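Laundry project notebook, Bedon group
7 April 2023
Entry by the labelling bench

Carried on with the basket task for the Zhuravel rig. The June round at Arnham asks each student team for one household job start to finish, and we settled on laundry: carry the basket, put it down, take clothes out, put clothes in. All our demonstrations are first person, one wearer, both hands free. The policy only gets the head view, so if the hands drop out of view the clip is no use to us.

Clip total stands at 1393 before today's check. I went through the newest batch at half speed and marked the start and end of each grasp. Slow going. The carry clips are easy, two hands on the rim and hardly anything moves. I am labelling them "carry, two-hand, rim" even though the basket has perfectly good handles, as the label should say where the hands are and leave the handles to the object list.

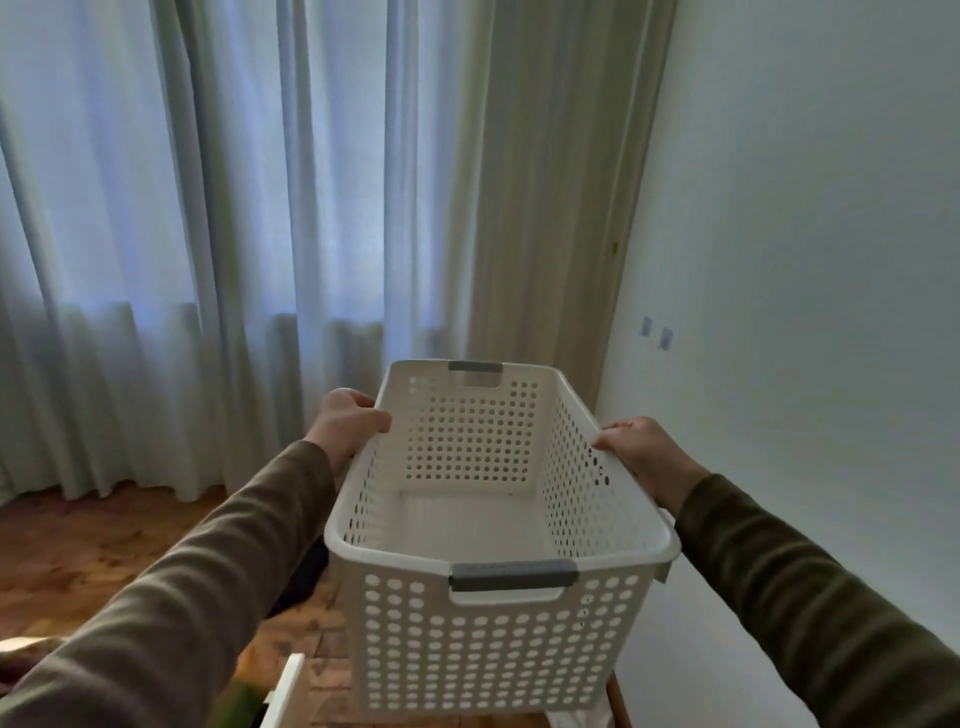 Changed the grasp list again. We had "handle" and "side" and neither fits fingers over the top edge, so "rim" is now its own class with left and right kept apart. That meant going back over 94 old clips. Most were a quick fix. A few had one hand on the rim and the other on clothing, and the old sheet had no way to write that, so there are now two columns, one per hand. Whoever picks this up next: fill both, even if one is "none".

Segmentation model (Zollorine, the small version) ran overnight. Notes on it:

Basket mask is fine from the side and poor from above. The holes are the trouble. Where the floor shows through them the mask goes to lace and the area figure jumps about. Filling holes under a set size fixes the walls, but it also fills the hand slots, and we want those open. Will try filling by shape — round ones only — before touching the threshold again.

Pale things against pale things are weak too. Basket in front of net curtains loses its top edge for a few frames at a time. I would sooner keep those clips than throw them out, the competition flat at Arnham may well have white walls.

Sleeves are being counted as clothing to be picked up. Funny the first time. For now I subtract anything joined to a hand, but that will go wrong as soon as a hand is holding a garment, so it needs a proper "worn" class. Started a list of clips to draw it on by hand, 34 so far.

The garment clips took most of the afternoon. Stripes help a lot with seeing which way a fold runs, and they confuse the mask less than I expected. The hard part is saying where one piece stops and the next begins. My rule is one label per visible region, with a "same item?" flag left blank unless the join can be seen.

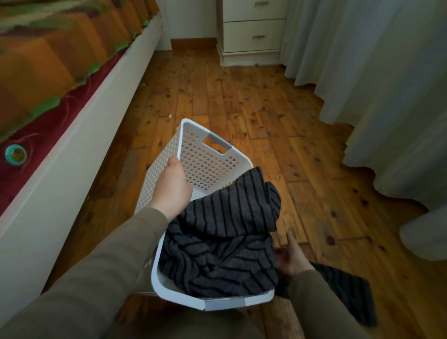 Left hand "rim", right hand "cloth". Striped fabric in the basket and in the right hand, flag left blank.

Total after the check is 1416, with the late batch added in and the duplicates gone. Copied to the shared drive and to the spare disk.

To do: round-holes-only fill. Draw the "worn" masks. Ask Arnham whether the basket is supplied or we bring our own — the rules sheet says both on different pages. The grasp plot still uses the old class names, so don't put it on the poster yet.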